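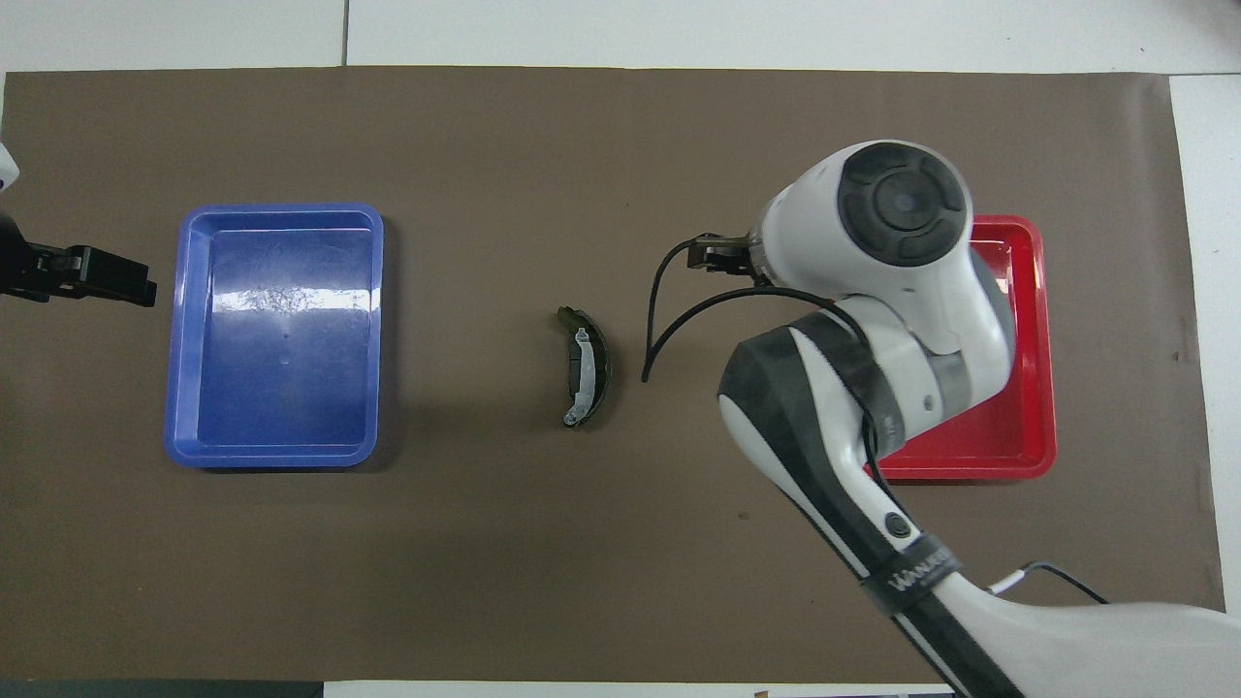 A curved brake shoe and a blue tray on a brown mat.

Home | News | Books | Events | Press | Contact

Filed under: Press releases, New fiction

Jirnstead Press to publish The Mendoza Crossing this April

Well, I've been itching to tell people this one for months, so forgive me if I gush a bit. Jirnstead Press (that's me, plus a very patient designer and a spare bedroom full of boxes) is publishing The Mendoza Crossing in April, and it's the biggest novel we've taken on so far.

It's the second book in the Cusico series. If you read the first, you'll remember we left two sisters on opposite sides of a border, not speaking, with one of them holding a letter she had promised to burn. I had a lot of messages about that letter! The new book picks up 30 years later, when the younger sister is running a ferry office in the river town of Cusico and the elder one steps off the morning boat with a suitcase and a grown-up son.

I read the manuscript on a train and missed my stop. Then I read it again at home with a pencil, to see whether it was as good as I'd thought, and I only stopped to argue with one chapter (the wedding, and the author was right and I was wrong, so the wedding stays as it was). It's a family story first of all, but there's a missing cargo boat in there too, and a slow, prickly romance between two people in their sixties that I'd happily have read a whole separate book about.

You don't need to have read the first one. We tried it on a few readers who hadn't, and they all got on fine, though a couple did go straight off and borrow the first from the library afterwards.

The paperback runs to 290 pages and there'll be an ebook on the same day. We're also doing a signed hardback, limited to 212 copies, with a fold-out map of the river inside the back cover. The map has been my pet project and I'm ridiculously pleased with it. It shows all the landing stages, including the one that gets washed away in chapter nine, and the little island that everybody in the book calls by a different name.

The first printing of the paperback is 1,990 copies. That's a big number for us, and I did have to go and have a sit down after I'd signed the order.

We're having a launch evening at the Hitach Bookshop, starting at 7pm. There'll be a reading from the opening chapter, a chat about how the series came about, and plenty of time for questions, so do bring the awkward ones. Entry is free but it's a small shop with narrow stairs, so please book a place through the Events page. If you can't manage stairs, put a note on the booking and we'll keep you a seat on the ground floor, where the reading will be anyway.

For reviewers and bloggers: proofs are ready now, in paper and as ebooks. Tell me which you'd like, where you review, and whether you'd be up for a spot on the blog tour. I've still got gaps in the second week. The author is happy to do written interviews and guest posts, and is especially good on ferries, sisters and what to leave out of a family saga.

Booksellers can order through the usual wholesaler or directly from me, and I've got posters and bookmarks to send out with any order. Cover artwork and an extract from chapter one are on the Press page. For anything else, drop me a line through the Contact page and I'll get back to you, usually in the evening once the parcels are done.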